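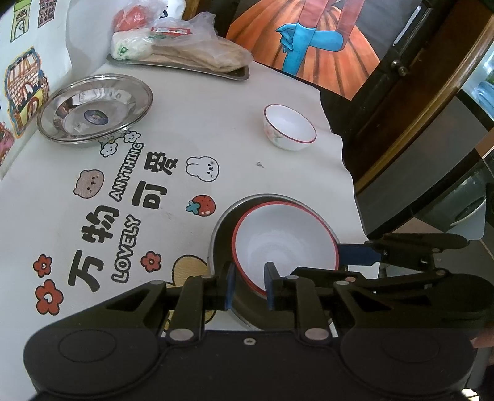 Enamelware storage, revised

The Workau kitchen stock list now treats enamel bowls and metal pots as separate entries, even when they are stored nested. Borislav Živković asks that bowls be lifted out by the rim and checked for chips before the pot is put back on the shelf. Chipped rims rust, and a bowl with bare steel showing should be set aside for replacement. Do not use scouring pads on enamel. Printed tablecloths stay on the sorting tables through November; wash at 30 degrees, no bleach, and iron on the reverse side.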